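Duda tabletop set: data card and equipment planning notes

Maintained by Indrek Venckus and Triin Kivi. Budget questions go to Dzintra Kazlauskienė.

Summary

Duda is a set of simulated tabletop manipulation episodes used to plan the equipment for the Vatby cell. It holds 1,000 episodes, rendered from a single-arm setup with small household and office objects. The set was made to answer purchasing questions before money is committed: which arm, how large a table, how many camera mounts, and what to put in the first parts order. It can be used for policy training, but it was not tuned for that and we have not published a baseline.

Contents

episodes/ — one folder per episode, with joint states, gripper commands and rendered views
scenes/ — object lists and starting poses
planning/ — the equipment sheet, the reach tables and the open purchase lines
splits/ — train and held-out lists

The held-out list has 110 episodes. All of them use object placements that do not occur in the training list. Do not merge the two lists when filling in the reach tables, as the held-out placements are the ones we compare quotes against.

Scene setup

Each scene has one arm, one table and a handful of loose objects on a wooden floor plan. Object types include packets, bowls, hand tools and flat paper. The table is dark and glossy in the default material set. Triin added a matte variant in November, stored under scenes/matte, with the same poses and the same seeds.

Rendered views are stored per camera. Several camera positions are deliberately poor, with the arm or nearby furniture blocking part of the table. They are kept because the mounts we can afford at Vatby will have the same problem in at least some positions.
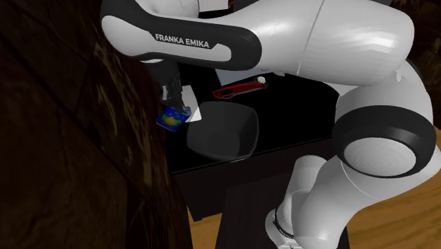 Rendered view, Duda default material set: Franka Emika arm holding a small packet, with a translucent bowl and a red utility knife on the table.

Views of this type drove the decision to budget for a second fixed camera. With the upper link and elbow this close to the lens, a large share of the image goes to the arm housing. The translucent bowl is also hard to separate from a dark tabletop, and depth sensing on such objects should be treated as unsolved when comparing camera quotes.

Equipment sheet

The sheet in planning/ has 8 lines. Each line has an owner, a status and a field for lead time. Prices are kept out of the repository; ask Dzintra for the current file.

1. Arm, seven-axis, with controller
2. Parallel gripper and one spare set of fingers
3. Table, fixed height, bolted
4. Camera, fixed, front
5. Camera, fixed, side
6. Workstation with real-time kernel
7. Emergency stop and light barrier
8. Object kit, including replacements

Lines 1 and 2 are quoted together by Donon. Pellari has quoted line 3 and can supply the bolting plate as well. Line 7 was missing from the first version of the sheet and pushed the total over the original limit, so the table moved down one size. Ebise Berhe reran the reach tables for the smaller top and found 376 episodes with at least one object starting outside the new edge. These are flagged in the scene files with the key off_table_small. Filter on this key before using the set to judge the smaller table.

Line 8 is cheap but should not be left to the end. Packets tear, paper creases, and a kit bought from several shops is hard to match later. Order two of everything and record the supplier.

Known limits

The simulator does not model cable drag — allow extra clearance behind the base when placing the table.
Contact with thin packets is approximate. Grasp results on these objects should not be quoted in a funding request.
Lighting is low in the default set. The matte variant has the same lighting.
Floor load and power supply are outside the scope of the set. Tarmo Adomaitis holds the site notes for Vatby.

Use and changes

The set is shared inside the project and with vendors who are preparing a quote. Vendors receive the scene files and rendered views only, without joint states. To propose a change to the equipment sheet, edit the line in planning/, set its status to "open" and name the episodes that support the change. Requests without episode numbers are returned to the sender.

Open item: the lead time on line 6 is still blank.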